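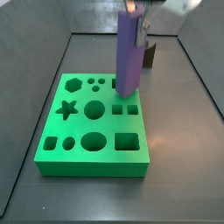

Notas para la charla (versión corta, la de la tarde)

Hola a todos, gracias por quedaros después del café. Vengo a contaros lo que hemos hecho en Movari con Wistitus, nuestra política de inserción. Va de meter piezas en huecos de un bloque de espuma, y os aseguro que da para mucho más de lo que parece.

[pausa, beber agua]

Primero, los datos. Grabamos 479 demostraciones teleoperadas, todas con cámara fija. A mí me parecían pocas – luego explico por qué cambié de idea.

Lo difícil es el último tramo. Llevar el prisma hasta el tablero lo aprende casi cualquier red, pero si llega un poco inclinado, la esquina de abajo toca el borde y la espuma se engancha. Además la propia pieza tapa el hueco justo cuando más falta hace verlo!

Aquí entra Flustasier, el módulo que corrige el ángulo. Mira los 7 últimos fotogramas y propone un giro pequeño antes de bajar. Sin él entraban 2 de cada 9 intentos; con él, 7 de cada 9. (Decirlo despacio, que en el ensayo me lo comí.)

Si preguntan por Bùi: es el simulador, solo lo usamos para preentrenar. Los números son todos del robot real.

Pasar al vídeo. Si no carga, seguir con la tabla de fallos y dejar las preguntas para el final.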